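The backup goalkeeper at Danside has played 4 minutes of league soccer since May, and he would like it noted that he did not concede in any of them.

"Clean sheet," he says. "Put that near the top."

He is 34, he has been at five clubs, and his job is to be ready for something the club hopes never happens. We met at the training ground in October 2024, the morning after a 1-0 win over Clumero that he watched from the bench in front of a crowd of 2721.

"I know the number because they read it out over the speakers," he says. "When you're on the bench you listen to everything. I could tell you who sponsored the corner kicks."

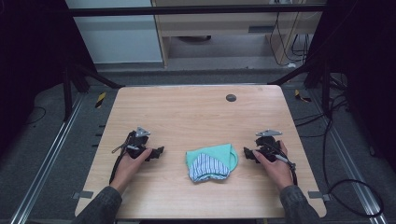 His day starts before the first choice keeper's does. He sets out the cones, takes 300 shots from the coaches and then stands in goal for the forwards, who are allowed to enjoy themselves. Hands are his main worry. He broke a thumb at Fastero and now tapes both every morning, and he has opinions on grip that he will share with anyone. He wants the fingers curled over the side of a thing, the way they are on the right-hand device at that pale wooden table, with no squeezing. "Young keepers squeeze," he says. "Then they wonder why it pops out."

Does he ever hope the other guy gets hurt?

"No," he says, and thinks about it. "A cold, maybe. A short one."

The two share a room on away trips and get along well, apart from the thermostat. He reckons he has given up 500 Saturdays' worth of weddings and barbecues to sit in a padded coat. His contract ends next summer, and the club has said it will talk in the spring - he has heard that sentence before, at Fastero, and he was gone by the spring.

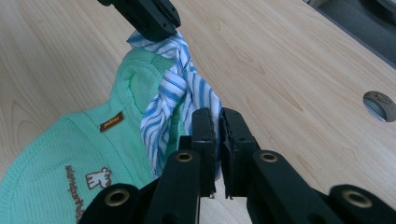
What comes next

He has started his coaching badges and helps with the under-14s two evenings a week. They call him "Coach" to his face and something else in the group chat.

"They asked how many games I've played this year," he says. "I told them it was a squad effort."

Danside play Tokgöz next, away, a long bus ride. He has already packed the coat.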